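Home Cooking Basics, Session 2: Rendering Fat and Frying

Instructor: Kirsty Ashworth
Kitchen assistant: Siamak Pakzad

Last week was stocks. Tonight is lard, and what to do with it afterward. Read this before Tuesday and bring an apron.

Cut the back fat small, 8 cubes to a strip. Cold fat cuts cleaner, so leave it in the fridge until your board is ready. Put it in a heavy pot with a splash of water and keep the heat low. The water cooks off and the fat melts without browning.

Stir now and then. When the bits turn gold and sink, strain through cloth into a dry jar. Save the bits — they go into the cornbread in Session 3.

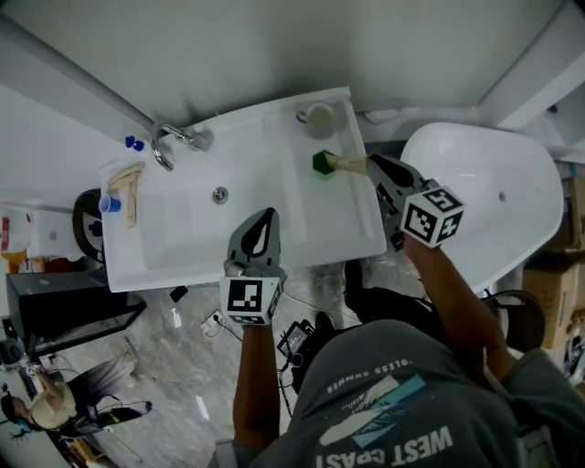
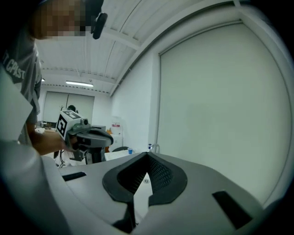
For frying, heat the lard to 175 C and check it with a thermometer. Fry in small batches. A crowded pan drops the temperature and the food soaks up grease.

Never pour used fat down a drain. Let it cool, strain it, and keep it in the fridge for one more use.

Homework: render one small batch and write down your times. Ashworth will collect the sheets at the start of class. The recipe for Farkas dumplings is on page 28 of the course packet. Skip the second filling, we will make that one together.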